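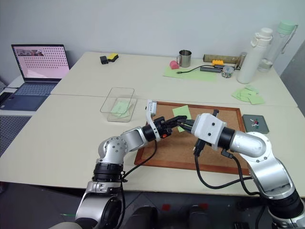 A car that flattens its battery overnight is drawing current from something that ought to be asleep, and the work consists of finding out what. The Zavmont estate came in with this complaint in July. It was booked as job 1449, and as it was an intermittent fault it also got a light green sticky note near the top of the corkboard, the board with the reddish-brown wooden border. A note on the board meant that the job stayed open whatever the computer said. Invoices could be closed by anyone in the office. Notes came down when Omprakash Bisht took them down, and he had been known to leave one up for most of a winter over a rattle.

The owner was a Mr Kakakhel, first name Fahad, who drove in with a booster pack on the passenger seat. He said the car was dead most mornings, but not all. He had bought a new battery himself. The alternator was a Kundenier unit, replaced the year before, and he suspected it, as customers usually do suspect the last part they paid for.

I tested the battery first. It was partly discharged and in good health. The alternator held a steady output with the headlamps, heated screen and blower running, and the ripple was low enough that I had no reason to think a diode was leaking. I wrote the readings on the card and told Mr Kakakhel that we would need to keep the car.

The method for this is simple and slow. The bonnet is opened and its latch closed with a screwdriver, so that the car believes it is shut. The doors are done the same way. The key is taken well away from the vehicle. A clamp meter goes round the negative lead, and then one waits for the control modules to go to sleep, which on a Zavmont of that age is supposed to happen in stages. Opening a door at any point starts the whole thing again. Leaning on the tailgate will do it on some of them.

It went to sleep. The current fell to a figure any manufacturer would be happy with and remained there through lunch and until we locked up. I left a logging meter on it overnight. In the morning the trace was a flat line and the engine started at the first turn.

We kept it for two nights and the second trace was the same as the first. I measured the voltage drop across every fuse in both boxes. The only one that showed anything was the 15 amp fuse for the accessory socket, and that was a phone charger with a small blue light in it. I unplugged it, put it in the glovebox and noted it on the card, although it could not have flattened the battery in a week.

Mr Kakakhel collected the car in the evening. He rang at ten past seven the next morning.

"Dead," he said.

"Completely?"

"It clicks."

Bisht's view was that a fault which would not appear in the workshop was not a fault in the workshop. He tended to say this sort of thing while looking for his reading glasses. He asked what was different at the man's house. I said the house was different. He told me to take the logging meter round and fit it there.

The address was on Dixit Terrace, behind the old Puner depot, a row of narrow houses with short concrete drives. The Zavmont was parked nose in, with its front wing close to the wall of the house, beside the front door. I charged the battery from the van and connected the logger with the leads run under the bonnet seal. Mr Kakakhel watched from the step. He asked if it would record who did it.

I said it would record the current.

"I thought perhaps someone was getting in," he said. "Sitting in it."

I asked whether anything had been moved or taken. He said no, the seat was always where he had left it. He seemed to think this answered a different question from the one I had asked.

The trace from that night was not flat. The car had gone to sleep in the usual stages, stayed asleep for a few minutes and woken up. It had then tried to go to sleep again. It had done this from ten in the evening until the battery could no longer support it, each cycle a little lower than the one before, so that on the laptop it looked like a comb with its teeth wearing down.

Something was calling the keyless entry module. These cars send out a weak signal and listen for a reply. If a key is near enough to answer, the car gets ready to be opened. It is not meant to go on getting ready all night, and there was a bulletin about that, but the software on this one had never been updated.

I asked where he kept the key at night.

"Upstairs," he said. "By the bed."

"And the spare?"

He said there was no spare. There had been one, and it had gone missing before Christmas. He had meant to have it cancelled.

I had a receiver in the van for this, a cheap one with a needle. I stood in the hall with it. The needle did very little in the kitchen and very little on the stairs. By the front door it moved steadily each time the car called. On the inside of that wall was a row of hooks with coats on them, two deep, and under the other coats was a grey one, longer than would have fitted Mr Kakakhel. The key was in the left pocket with a parking ticket and a tube of mints.

He took it from me and looked at both sides of it.

"That's my brother's coat," he said.

I explained about the bulletin. I said that the distance from the hook to the door handle aerial was at the limit of the range, so a coat hanging a little to one side might be enough to break the link, and that this would account for the mornings when the car had started. Other coats going on and off the same hook would move it. He listened to all of this carefully.

"He used to borrow it," he said. "He'd bring it back with the seat right back. I used to shout at him for that."

I said the software update would take less than an hour and that we could disable the spare at the same time if he wanted. With the update done, the car would give up calling after a few attempts and it would not matter where either key was kept.

"Then you don't need to disable it."

"No. Not for the fault."

He asked whether the coat could stay where it was. I told him it made no difference to the car where the coat was, provided the key was out of it, and after the update it made no difference about the key either. He put the key back in the pocket. Then he took it out, and put the mints back in, and stood holding the key until I had packed up the meter.

The update went on that afternoon. I logged the car at our place overnight with both keys hung on the door mirror, which is a worse case than the hook, and it slept after the third call and did not wake. I closed the job on the computer and charged him for diagnosis and programming, less the first two nights.

Bisht read the card standing up. He wanted to know why there was no trace from the customer's address after the repair, and I said I could fit the logger again if Mr Kakakhel agreed to it.

"Ring him," Bisht said.

I rang at half past five. He said that would be fine, any evening, and that the car had started that morning. He asked if I would be needing to look in the hall. I said not unless the reading was high. The green note was still on the board when I went out to load the van.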